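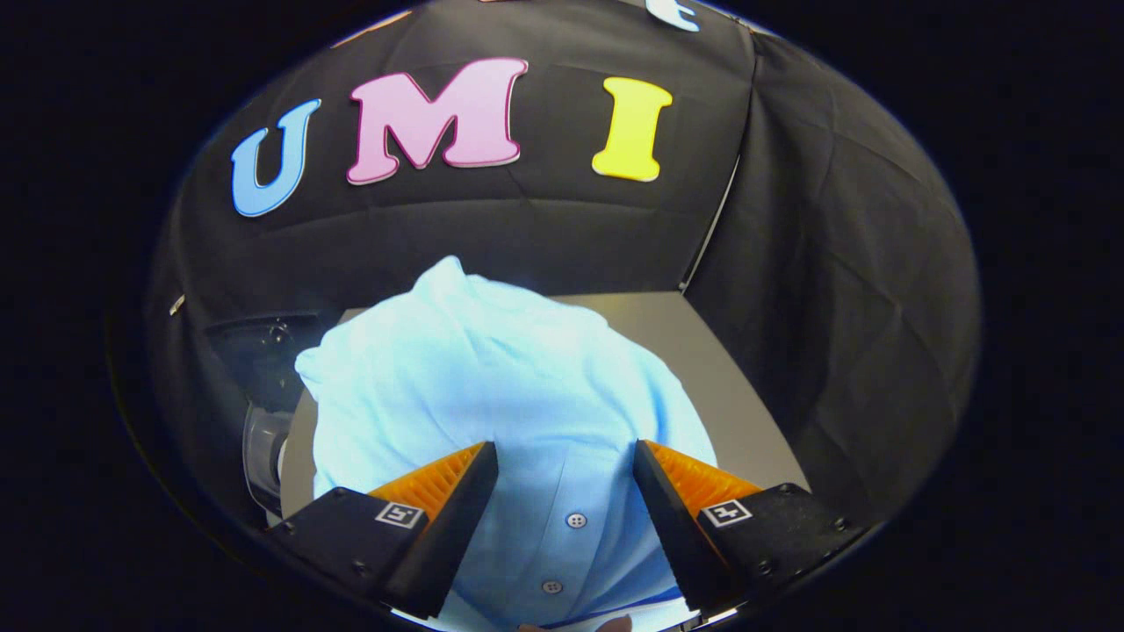
One reader who wrote in after our April round-up would like to know why any speaker needs an account, a password and a software update before it will play a record. It's a fair complaint, and it was on my mind for most of the 13 days I spent living with the Roratora One, a wireless hi-fi system that asks for all three before it will make a sound.

Roratora, for those who missed the posters, is the new home audio arm of Brellach, a firm best known for putting ceiling speakers into hotels. The One is its first go at our living rooms. For £584 you get a pair of bookshelf speakers and a small hub that sits under the television, and for a further £200 you can add a bass unit the size of a kitchen bin. The brochure calls this "a conversation between you and your room". I'd call it £784.

The main selling point is something called Room Sense. Tiny microphones in each speaker listen to a series of chirps and work out where your walls, curtains and settee are, then adjust the sound to suit. Plenty of rival systems do a version of this and some do it well. Roratora says its own takes 63 separate measurements, a figure repeated on the box, in the manual and on the start-up screen, as if the number alone should settle matters.

I ran it four times in the same room without moving a thing. Twice it decided I needed more bass. Once it decided I needed a good deal less. The fourth time it gave up and told me to check my connection. With Room Sense switched off, the speakers sounded clear and a touch thin, and I left it off.

That's a pity, as there is decent work underneath. Voices are very good. Radio plays come across with real presence, and a solo piano recording I know far too well had a weight in the left hand that small speakers tend to lose. Turn things up past halfway, though, and the top end hardens. Cymbals begin to sound like someone sorting cutlery. The bass unit helps with the bottom half of the problem and does nothing for the top.

Then there is the app. It wants your email address, your location and permission to send you "moments". I refused the moments and had two by teatime. There is no remote in the box and no way to change the input from the hub itself, so a flat phone battery leaves you stuck with whatever was playing last.

Set it against the Buchanan 4, a plain wired pair that costs less and has a knob on the front, and I struggle to see who the One is for. The Buchanan needs an amplifier, granted, and speaker cable along the skirting board. It also works within a minute of being plugged in, and I can't see it needing a server in ten years' time.

Roratora promises an update which will "refine the listening journey". Perhaps it will. I have a cupboard of gadgets that were one update away from being good, and I'd want to hear this one working before paying for it. The Clendville department stores have the One on demonstration for now. Take your own music, ask them to turn it up, and ask them to run Room Sense twice.

Published 1/21/18

63 shares | 13 comments

Contact the editors | Copyright, all rights reserved | Back to top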